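Search this site Enter keywords Go

4. The open day at Rusham

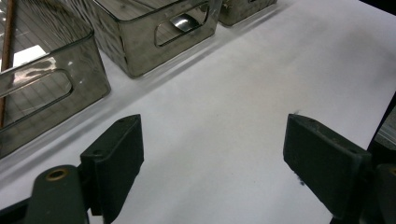

Figure 4. Hand-held gripper in front of the storage bins at the sorting station.

Ainhoa Sotomayor told us over coffee that an open day is the worst possible place to collect data and the best possible place to find out what you forgot, and I have come round to her view – at least to the second half of it. We had planned the visit as a plain demonstration. People would come in, watch one of us pick things out of the bins with the hand-held gripper, ask a few questions and move on to the Wernis arm next door. By mid-morning they all wanted a turn themselves, so we let them.

The setup was the one from Section 3, with the smoky transparent bins in a row along a white surface (see Figure 4). I like these bins for visitors because they can half see what's inside, and half seeing gets people guessing! They are harder on the vision side. The walls are glossy and tinted, bright patches from the lights show up on them, and anything shiny behind the plastic can look like part of the bin. We had written this up as a minor nuisance after the Toledo trials. I'd now put it much higher on the list.

Some 464 people came through on 22nd June, and 11 of them agreed to do the full task and talk to us afterward. The task was simple enough: take an item from one bin, set it down on the white area, then put it in the next bin along. Seven finished without any help. The others mostly got stuck at the same point, bringing the fingers in over the near wall, and two of them asked why they couldn't just go in through the handle opening (a fair question, and one we had no good answer to on the day).

What surprised me was how people held the tool. In the lab we all keep it fairly level and open the jaws early. Visitors opened them late, often right over the item, and they came in from all kinds of angles. One man turned his whole body sideways to reach the farthest bin. None of this is in our training set, and I think it should be.

We changed two things as a result. The written instructions went down to five lines, and the Plastell model was retrained with the visitors' runs added in. The second visit, in September, used the same bins and the same task, and I compare the two in Section 5.

Contact | Copyright | Back to top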